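Sorting the Noodle Shelf

October 19, 2024
By the Flisham Pantry Newsletter desk

12 shares | 4 comments

The dry goods corner at Flisham has been due for a rework since July, when the shelving from Noltard went in and we found out the old cardboard trays were too deep for it. They stuck out past the edge and caught on people's sleeves. We have moved the canned goods, the rice and the pasta already. This month it was the turn of the instant noodles.

Noodles are one of the items people ask for most. They are light to carry home, they keep for a long time, and all they need is hot water. They are also awkward to store. The packets are slippery, they slide off each other when stacked, and if anything heavy goes on top the noodles end up as crumbs. Under the old system we left them in the shipping cartons and cut a hole in the front. By the time a carton was half empty, people had to reach in up to the elbow, and the packets at the bottom were often the oldest ones.

The new system uses clear plastic tubs with no lids. We looked at wire baskets too, but the corners of the packets poke through the gaps and tear. Solid colored bins were cheaper, but you have to pull each one down to see what is in it. With the clear ones you can tell from the aisle whether a tub needs filling and what flavor it holds, if the packets are facing the right way.

We did the sorting on the butcher-block workbench, which has more room than the folding tables and is a better height for standing at. The tubs went down first, then the packets went in by flavor.
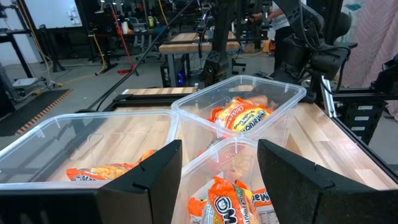 Chicken gets a tub to itself because it goes fastest. The other flavors share for now, with a piece of card between them. If one of them starts to run out ahead of the rest we will give it its own tub in the next round.

A few notes for anyone who helps with restocking:

Stand the packets up on their long edge with the name facing out. Lay them flat only if the tub is nearly empty and they won't stay up. One layer is enough. A second layer on top looks tidy for an hour and then slides into the next tub.

Older stock goes at the front. Check the date on the back of each packet before you put it in, and set aside anything inside a month of its date. Those go in the box by the door marked "Use Soon," where people can take as many as they like.

Do not fill a tub past the rim. The shelf above is close, and an overfilled tub will scrape when someone slides it out. We lost one packet that way in the first trial, split right along the seam, and it took a while to get the pieces out of the shelf track.

Torn or open packets go in the trash, including the ones with only a small hole. We can't give those out.

If a tub is cracked, take it off the shelf and leave it under the workbench. There are spares in the back room, on the left as you go in. The tubs can be washed with dish soap and warm water, but they need to be fully dry before anything goes back in them. Please don't use the rough side of the sponge. It clouds the plastic, and then we are back to guessing what is inside.

Labels are still to come. The first set was printed on plain paper and curled up within a week. Mollero has offered us a roll of the wipe-clean kind, and we plan to put them on the shelf edge – not on the tubs – so a tub can be moved without having to peel anything off.

The workbench also needs a coat of oil before winter. Please keep wet cloths and coffee cups off it until that is done. If you use it for cutting, use a board.

Next up are the soup mixes and the small sauce packets, which are in worse shape than the noodles were. Many of them are loose in one big bag. We have ordered 17 shallow trays for these and expect them before the end of the month. If you have an hour to spare on a sorting shift, sign up on the sheet by the sink.

We are also collecting clean paper grocery bags with handles. The last 100 went faster than expected, and we are down to the ones without handles, which are hard to carry on the bus. Drop them at the side entrance during open hours.

Related items
New shelving is in at Flisham
What to do with dented cans
Mac Carthaigh bread pickup: changed times
50 bags of rice and where we put them
Fall opening hours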